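Nastance place notes

A small set of plain-text notes on towns and villages in the Luangrath valley, one file per settlement. Compiled by Hélène Morin. Last revised 5 July 2024.

Contents

39 settlement files, plus an index. Each gives location, river, road and rail links, and a short history. Cendora is the longest; Flellia has only a founding date and a population (1,293).

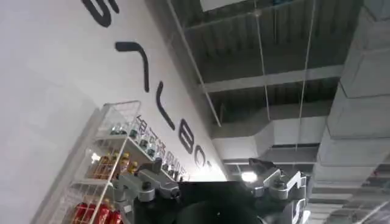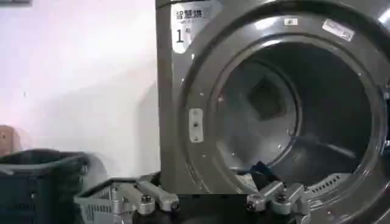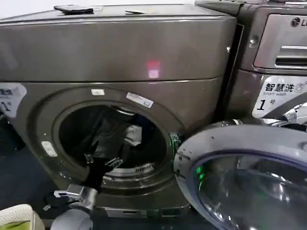
The last two: front-loading machines.

Known gaps

Distances are by road — older files used the railway and 20 still need checking. Spellings follow the valley map, with local forms in brackets. The next revision is planned for August.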